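発表時間は質疑込み。前半が長くなりやすいので、袋の章が終わった時点で残り時間を見る。手元資料の番号とスライドの番号は一致していない。

# 持ち帰り用消耗品の卓上配置:カップ、ストロー、紙ナプキン、紙袋

## 導入

- 所属と名前。共同で調べたTonantzin Cuevasの名前もここで出す。
- 対象は飲料の持ち帰り注文を受ける小規模店舗。調理と抽出は扱わない。カップを取るところから、袋を客に渡すところまで。
- 協力店はMokunskaの6店舗。記録した注文は961件。店内飲食のみの注文は除外済み。
- 用語を先に決めておく。「作業面」は手を動かすための平らな場所、「置き場」は消耗品が常駐する場所。同じ天板の上に両方があるのが普通で、話の大半はこの二つの境界のことになる。

(話し方メモ)「消耗品」と「資材」を混ぜない。前回の練習で両方使ってしまい、Cuevasから指摘があった。以後すべて「消耗品」で通す。

## 作業面の確保

作業面の広さは天板の寸法では決まらない。箱、蓋、紙類が縁から内側へどれだけ入り込んでいるかで決まる。同じ天板でも、開店時と昼過ぎでは使える面がかなり違う。記録では、補充の直後に最も狭くなる店が多かった。開けた箱がそのまま天板に残るためである。

配置の原則は単純で、物を周辺に寄せ、中央を空ける。寄せる順番は次のとおり。

1. 高さのある箱を奥の角へ。
2. 丸いもの、平たいものは反対側の縁へ。
3. 取り出し頻度の高いものは、箱の手前ではなく横に置く。
4. 残りは天板の下か棚へ移す。

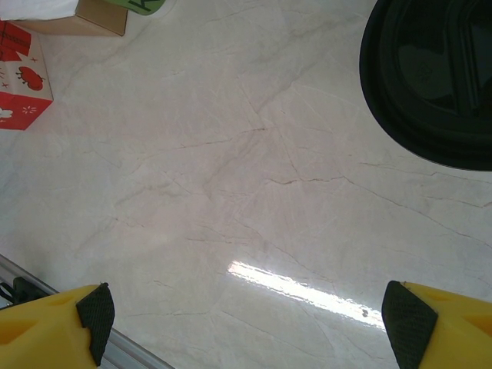
角に寄せた箱は、側面が作業面の境界線の役目をする。無地の段ボールでも印刷された小箱でも、この点は同じ。問題になるのは箱の上に載せた紙で、端が垂れると境界が曖昧になる。紙類を載せる場合は箱の外形からはみ出さない大きさに揃える。

石目模様の天板についても触れておく。筋の入った柄は細かい屑が目立ちにくい。清掃手順を「見えたら拭く」にしている店では、無地の天板より拭き残しが増える。時刻で拭く手順に変えるほうが管理しやすい。素材そのものの比較は今回の範囲外とする。

想定される質問:「天板を広げれば済むのではないか」。回答は、広げた分だけ置き場が広がった店が複数あった、というもの。Van Beekの改装事例に短く触れる。店名は出さない。

## 紙袋

袋については項目ごとに話す。

- **保管時の向き。** 口をすべて同じ側に揃える。口の向きが混在した束では、取ってから持ち替える動作が入る。揃える作業は補充時に一度やればよく、注文ごとの持ち替えより負担が小さい。
- **持ち手。** 紙ひもの持ち手は平置きにすると輪が袋の面から浮く。隣の袋の持ち手と絡むことがあるため、束で置く場合は持ち手を内側に倒す。絡んだまま引くと接着部に力がかかる。
- **印刷。** 文字が入った袋には読む方向がある。渡すときにどの面を客側へ向けるかは店の判断だが、保管の向きと渡す向きを合わせておくと回す動作が減る。「Happy Every Day」のように文字が袋の縦方向に沿って走る意匠では、どちらが底かを文字だけで判断すると取り違えやすい。底の折りで判断するよう教える。
- **半透明の袋や薄紙。** 淡い色の薄い素材は、白い紙袋と並べると境目が見えにくい。重ねずに横へずらして置く。

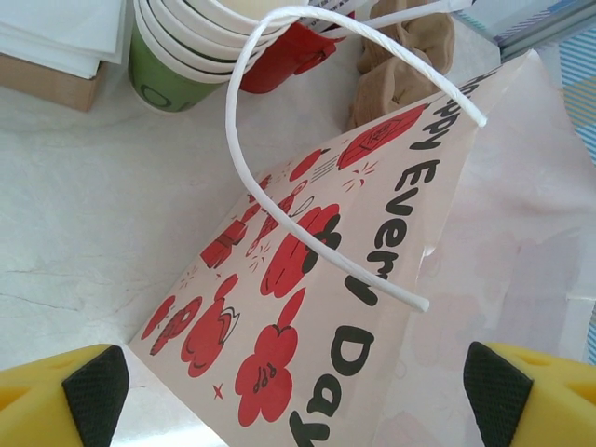
## 袋の容量と選び分け

- 袋の大きさは三種類までに抑える。種類が増えると選択に時間がかかり、置き場も増える。
- 選び分けの基準は注文点数ではなく、カップの底面の並び方で決める。同じ点数でも、大きいカップが一つ混ざると底面が足りなくなる。
- 底板を入れるかどうかは袋の剛性による。ここは資料の表を見てもらい、口頭では読み上げない。
- Sotbridgeの袋は底の折りが深く、底板なしで運用している店がある。測定条件を聞かれたら、室温、静置、カップは満量と答える。

(話し方メモ)ここで一度止めて質問を受ける。質問がなければすぐ次へ。

## カップとストローの位置関係

飲料カップの置き方は大きく二通りある。口を下にして縦に積むか、横倒しにして口を作業者側または斜めに向けるか。縦積みは床面積が小さく、横倒しは転がり止めが要る。どちらにも欠点があり、店舗ごとの差は棚の高さで説明できる部分が大きい。

重ねたカップの抜き取りで問題になるのは、縁の重なり具合である。縁が均等にずれていれば一つだけ外れる。強く押し込まれた束では、二つ同時に抜ける。二つ抜けたときの戻し動作は、記録上の遅れの原因として上位に入った。補充時に押し込まないこと、束の外装を半分残しておくことの二点で減らせる。

ストローは立てて保管する。個包装のものは包みの端が上に揃っていると取りやすい。容器の口が広すぎると束が扇形に開き、外側の数本が隣の物の上へ倒れ込む。対策は容器を細くするか、入れる本数を増やして束を自立させるか。後者は補充間隔も延びるが、詰めすぎると引き抜くときに包装が破れる。

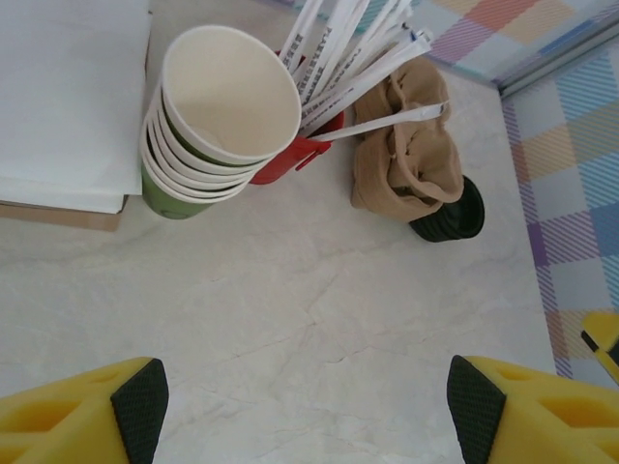
カップ、ストロー、紙袋の順に一列に並べると、取り出しの順序と位置が一致する。右利きの作業者なら、左手でカップ、右手でストローとなり、手が交差しない。左利きの場合は列を反転させる。交代制の店で列を毎回反転させるのは現実的でないため、中央に共通のものを置き、両側にカップを分ける折衷案をとった店がある。

ストロー容器の色は、周囲の消耗品から浮く色がよい。白い天板、白いカップ、白い包装が並ぶ場所では、赤のような強い色の容器が位置の目印になる。目で探す時間は一回あたりでは短いが、注文のたびに発生する。

茶色の紙袋を開いたまま置く場合は、口が潰れていないかを確認する。口が折れて皺になった袋は、カップを入れる前に片手で広げ直すことになる。開いた袋を先に用意しておく利点がそこで失われる。先に開くのは次の注文の分だけにとどめる。

補足:Oltentのディスペンサーを導入した店では、ストローの置き場を天板から壁へ移した。天板は広くなったが、補充のときに客側へ回り込む必要が生じた。導入の是非はここでは論じない。

## カップの識別

サイズや中身の区別をカップの外側の色で行う店が多い。外側だけに印刷があり内側が白いカップは、口を正面に向けて重ねると色がほとんど隠れる。見えるのは白い縁の層で、色が出るのは一番外側の一つに限られる。縦積みでも横倒しでも同じことが起きる。

このため、色による識別は「束の一番外側」に依存する。違うサイズの束の外側に別の色のカップを誤って被せると、束全体が誤って認識される。閉店時に余ったカップを手近な束へ戻す運用では、この誤りが起きやすい。戻す先を決めておくか、余ったカップは束に戻さず単独で伏せておく。

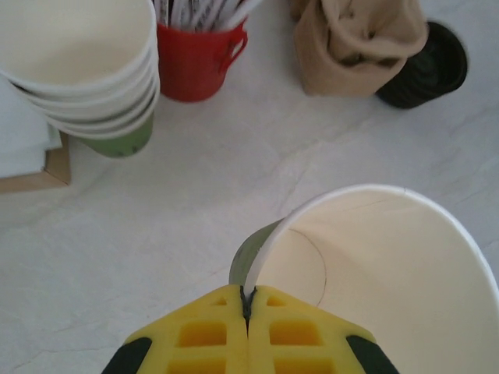 縁の扱いも併せて決めておく。客の口が触れるのは縁であり、縁をつまんで取り出す手順は衛生面で避けたい。胴を持って外す方法を標準とする。ただし重なりの深い束では胴の露出が少なく、縁に指がかかりやすい。ここでも押し込まない補充が効く。手袋の有無で手順を変えると教育が複雑になるので、手順は一本にする。

カップ内部の線や継ぎ目について、客から「傷ではないか」と聞かれることがある。紙カップの胴には貼り合わせがあり、底には嵌め込みの縁がある。受け渡し担当者がこの構造を知っていれば、その場で説明できる。不良の判定は、縁の巻きの潰れと底の浮きの二項目で行う。

紙ナプキンは箱の上に平積みしている店が多い。取りやすく、箱の天面を有効に使える。難点は二つある。箱を開けるたびにナプキンを移すことになる点と、箱より束が大きいと端が折れる点。開封頻度の低い箱を台に選べば前者はほぼ解消する。束の端は箱の縁と平行に揃える。斜めに置くと残量が読みにくく、補充の判断が遅れる。

カップの束とナプキンを隣接させる場合は、カップが転がってナプキンの上に載らないよう、間に仕切りを置く。薄い板を一枚立てる程度で足りる。仕切りを高くすると、ナプキン側へ手を入れる動作が大きくなる。

## 補充と在庫

- 天板の上に置く量は、ピーク一回分を上限とする。それ以上は棚へ。
- 棚の在庫は、カップ換算で最大3000個までを一店舗の目安とした。保管場所の湿度が高い店ではこれより少なくする。湿気を吸った紙カップは重なりが固くなる。
- 発注の単位と棚の単位が合っていない店が目立った。箱ごと棚に入る寸法かどうかを、発注前に確認する。
- 補充の担当を固定する必要はない。補充後の配置を写した紙を一枚、棚の内側に貼るほうが効果が安定していた。
- 使用期限の印字がない消耗品には、入荷した月を箱の側面に書く。例:「12月」。上面に書くと積んだときに読めない。

## 質疑用の控え

- 紙袋の強度試験の方法:Callum Wraggの手順書に従った。静荷重のみで、揺れは含まない。
- ストローの材質別の比較:実施していない。包装の有無だけを分けて記録した。
- 蓋について:今回の集計には入れていない。丸い蓋は重ねると剥がれにくく、カップと同じ問題がある。別の機会に扱う。
- 家庭や催事での応用:天板が狭い場合ほど、中央を空ける原則が効く。列の順序は同じでよい。
- 集計表の配布:希望者には終了後に送付する。店舗名は記号に置き換えたものを使う。

最後のスライドは連絡先のみ。読み上げず、質疑の間ずっと表示しておく。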